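Vichien Sitthichai keeps the rejected poems in a filing cabinet and the accepted ones in a shoebox, which tells you something about the proportions.

He has taught the evening poetry workshop at the Valderrama library for 20 years, to retirees, nurses coming off shift, one very quiet locksmith and a rotating supply of teenagers whose mothers signed them up. His third collection, Sidivmont, came out in May from a press so small that he packed the envelopes himself.

"I had a good system," he says. "Stamp, sigh, stamp."

We met at seven in the morning, his choice, at the diner across from the library. He writes before dawn and considers noon to be more or less bedtime. He ordered eggs and then talked until they were no use to anyone.
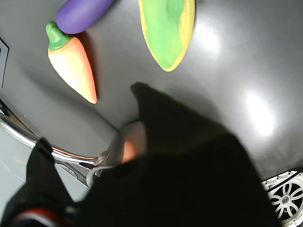
The new book is a single long poem in 32 sections about a town that is losing its bus line. I told him this didn't sound like a crowd-pleaser.

"It has a crowd," he said. "It has the people who were on the bus."

The first draft ran to 2190 lines. His editor, Kamonchanok Boonchu, sent it back with a whole section crossed out and a note in the margin that read, in full, "Who is this for?" He was angry for a week and then took out four more sections on his own.

"She was right, and she has never mentioned it since. I find that very hard to forgive."

Boonchu, reached by phone, remembers it a little differently. "He called me at five in the morning to argue about a semicolon," she said. "I don't think he knew it was five. I think he thought everybody was up."

He came to poetry late and by way of the shipping office at Murnero, where he wrote delivery notices. Customers kept the notices, he claims, although he admits he only ever met two of them. One said it was the only piece of mail that month that hadn't asked her for anything.
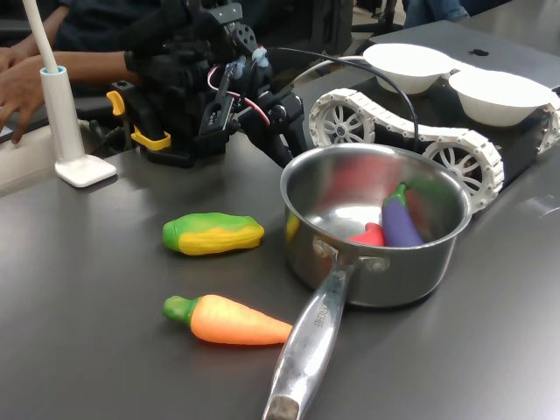
What he picked up there was a horror of the extra word. In his workshop, students bring a poem and read it out loud, then read it again without the first stanza. Most of the time the room likes it better. The poet usually doesn't.

"People clear their throats on paper," he says. "I do it too. I have cleared my throat for whole pages."

He is less strict about rhyme than his reputation suggests. He will put up with it in a song, a birthday card or a sonnet by someone under 16 – after that he'd like a reason.
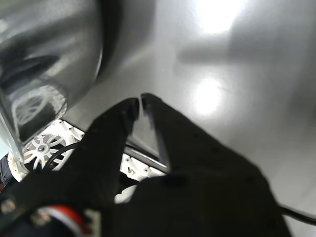 Does he think poetry can be taught?

"Reading can be taught, and revising can be taught," he says. "The part where you notice something and can't leave it alone, you have to bring with you. I just try not to talk anyone out of it."

He is gloomier about contests. He judged the Drarkeck Prize once and read every entry at his kitchen table over 10 nights. By his account, the sea came up a lot. So did grandmothers' hands. The poem he wanted to win was about a parking dispute, and it lost to one about the sea.

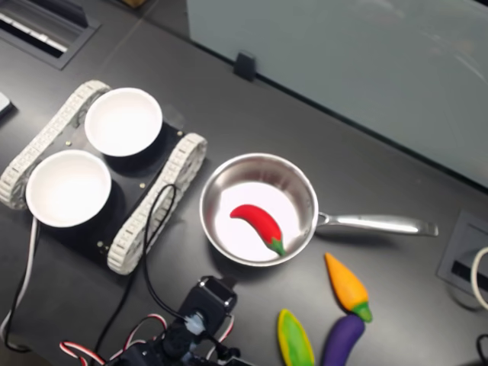 He still has the parking poem. He asked the writer for a copy, and he reads it to each new group on their first evening, mainly to see who laughs at the line about the hedge. The ones who laugh tend to stay through the winter.

As for the next book, he says there isn't one, then describes it for a quarter of an hour. It may be about his father's radio. It may be in prose, a word he says the way other people say "condo." Boonchu hasn't seen a page.

"She'll ask who it's for," he said, waving for the check. "I'm working on an answer. So far I have the radio."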